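Trasbridge Evening Course – Setting Up a Shared Kitchen
Handout for Unit 9: Where the cups live
Course leader: Hywel Pumphrey

In the last unit we emptied the cupboards. Now we decide the place of each thing before we put anything back. Please read this page before the practice and bring a pencil.

1. Make a plan on paper
Cover a large table with brown kraft paper and divide it with blue tape into squares. One square is one place in the kitchen. The tape does not need to be perfectly straight, and small creases in the paper do no harm. For this exercise I prefer tape to a marker, as we will change the lines at least once.

2. Put the real objects on the plan
Drawings are too polite – they always fit. Use the real cups and the real rack, and move them between the squares until your group agrees.

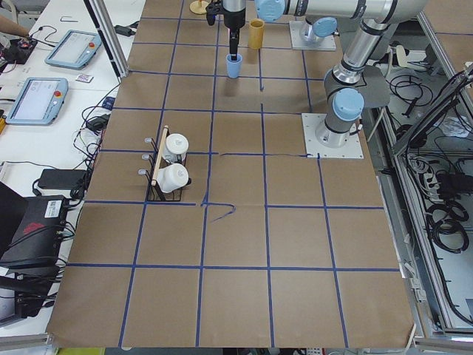
Fig. 2. Table plan with the mug rack, a light blue cup and a tall mustard-yellow cup.

The black wire rack in Fig. 2 stands across a tape line. In your own plan, this means that the rack takes space from two squares, and you must decide which neighbor becomes smaller. Write the decision on the paper, inside the square.

Look also at the pegs of a rack before you choose its position. A mug needs free space on the side where it hangs. With the pegs toward a wall, the rack is nearly useless. Students in the Flitbridge group forgot this in August and had to begin again.

3. Tall and short cups
Keep tall cups behind short ones, so that the hand does not pass over them. Plastic cups for children go at the front, on a low shelf.

Words for this unit: rack, peg, dowel, handle, row, column.

Homework: make a plan of one shelf at home, with 2 rows. Note what did not fit and where you put it.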